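ヒューマノイドで床のクッションを拾わせる手順メモ(部活用)

更新:2025年2月
ロボット研究会 家事タスク班

新入生が入る5月までに書いておけと言われたので急ぎで。清書してません。誤字あったら直しておいてください。

課題は「床に落ちてるクッションを拾って椅子に戻す」。Namvilleの学生大会の家事部門に出すやつです。遠隔操作でデモを録って、それで学習させて、最後に自律で動かす。この記事はデモ録りのところまで。学習の回し方は別ページ。

用意するもの
・ロボット本体(充電済み)
・操作用PC、録画ソフトはNirnixの最新版
・操作グローブ。Drilelの左右セット
・クッション。毛足の長い白いやつ
・養生テープ、タイマー、記録ノート
・非常停止ボタン。必ず人が手に持つこと。机に置かない

人数は最低2人。操作する人と、停止ボタン持つ人。1人でやるの禁止です。顧問に怒られるだけじゃ済まない。

手順1 部屋をつくる

椅子、クッション、ラグ、ベッドの位置を決める。大会の部屋は寝室っぽいレイアウトなので、こっちもそれに寄せる。きっちり同じにしなくていい。家具の位置は毎回ちょっとずつ変えたほうが学習には良いです。ただし同じセット内では動かさない。

床のコードは先に見る。本体から出てるケーブルもけっこう長いので、足の近くを通ってるときは特に注意。踏ませない、引っぱらせない。長さに余裕がないときは一回止めて取り回しなおす。

手順2 起動と姿勢確認

電源入れて、関節のゼロ合わせ。Nirnixの画面で左右の腕が実機と同じ角度になってるか見る。ずれてたらやり直し。ここ飛ばす人多いです。あとで全部録り直しになるのでほんとにやめて。

それから頭のカメラ。下を向かせて、両腕と床が映るか。脚が画面に入るのは問題なし。膝を曲げた低い姿勢で床の物をさわるときは足先まで映ります。クッションが腕に完全に隠れるようなら首の角度を変える。

下の状態だと右手がクッションの端に当たってて、左手には白い棒状のものを持ってます。手先のようすが見える角度の参考に。
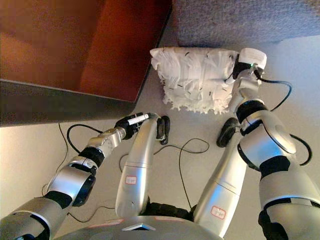

手順3 グローブの調整

グローブをはめたら、まず手を開く、閉じる、を数回。ロボット側の指が遅れてついてくるのは普通。でも閉じきらない、開ききらないのはキャリブレーション不足です。設定画面の「手」タブから左右別々にやる。同時にやると左がおかしくなることがある(原因不明。Akpanのフォーラムにも似た報告ありました)。

把持力の上限は最初は低めで。毛足が長い布は見た目より本体が奥にあるので、毛だけつまんで落とすのがよくある失敗。そこで力を上げるんじゃなくて、もう少し深く手を入れる。

手順4 開始位置に立たせる

椅子の正面。クッションが両手の先にあって、あと少しで届かないくらいの距離。近すぎると腕を前に出せなくて肘が横に開く。遠いと前かがみになってバランスが怖い。

手は開いて前に向けておく。左右の高さをだいたいそろえる。クッションとの間に物がないことを確認。

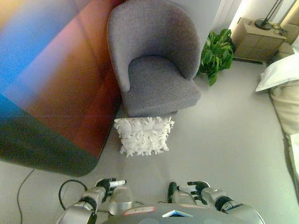
位置が決まったら足の外側に養生テープを貼って、次の回もそこから始める。テープは終わったら剥がす。前に貼りっぱなしで床がべたべたになった。

あと明るさ。窓側が白く飛ぶのは多少なら大丈夫だけど、録画の途中でカーテンを開け閉めするのはだめ。途中で明るさが変わった回はノートに書いておく。後で抜きます。

手順5 録画する

流れはこれだけ。

1. 停止ボタン係が「準備よし」と言う
2. 操作係が録画開始。声に出す
3. 手をクッションに近づける。ゆっくり
4. 端をおさえて、反対の手を入れる
5. 持ち上げて座面へ
6. 手を離して腕をもどす
7. 録画停止。成功か失敗かその場でノートへ

3と4の間で迷って手が止まるのが一番よくないです。止まった時間もそのまま学習されるので、本番でもロボットが同じところで固まる。迷ったら録画を切ってやり直し。もったいないと思わなくていい。

低い姿勢で端をおさえる動きだけ別に練習するのもおすすめ。全身を使う前に、片手で押す、引く、向きを変える、だけ何回かやる。もう片方の手に物を持ったままの練習もしておくと、両手が別々に動かせるようになります。 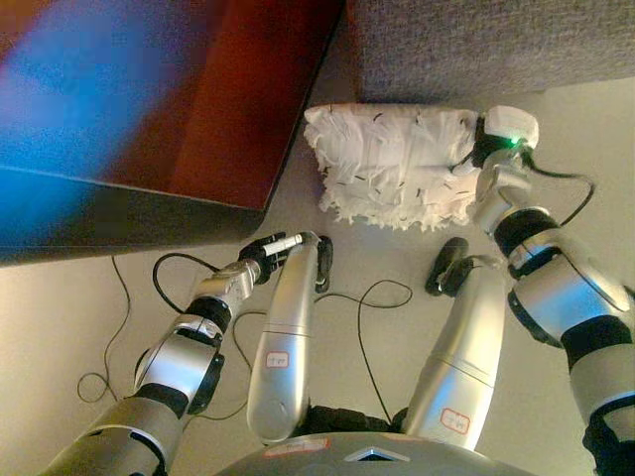 おさえる手は上から押しつけすぎないこと。布ごと床をこする感じになると手首のモーターの負荷が上がる。Nirnixの負荷グラフが黄色になったら力を抜く。赤になったら停止ボタン。操作係に聞かなくていいから押して。

1人の操作は続けて4回まで。それ以上やると集中がきれて雑になる。交代して、前の人は停止ボタン係に回る。

手順6 データの整理

今たまってるデモは全部で543本。そのうち学習に使えるのが271本です。残りは失敗、途中で止まったもの、カメラの向きが悪いもの。半分近く使えてるのは悪くないほう、と先輩には言われたけど、もうちょい増やしたい。

ファイル名は「日付_操作者番号_回数」で統一。日本語を入れない。スペースも入れない。入れると変換スクリプトが落ちます。

失敗データは消さないで「ng」フォルダに移す。何で失敗したか一言メモも。「毛だけつかんだ」「座面の手前に落とした」「ケーブルが張った」くらいの短さでOK。

よくあるトラブル

・手が開かない
グローブの接続切れがほとんど。挿しなおして、キャリブレーションからやる。

・録画がカクつく
PCで他のソフトが動いてる。動画サイト閉じて。

・持ち上げたのに座面に届かない
立ち位置が遠い。テープからずれてないか見る。腕だけ伸ばしてがんばらない。

・クッションが手にからまる
毛が指の関節にはさまってます。無理に引かない。録画を止めて、電源を落としてから人の手で外す。電源入ったまま指に触るの絶対禁止。

・関節から変な音
その日は終わり。ノートに書いて部のチャットに報告。

片付け

ロボットを休止姿勢にもどしてから電源オフ。充電ケーブルを挿して、ランプがつくのを見てから離れる。グローブは中が湿るので裏がえして干す。クッションの毛が床に落ちるのでコロコロもかけてくださ。

両手で折りたたむ課題の手順は書きかけです。できたら部のwikiの同じ場所に置きます。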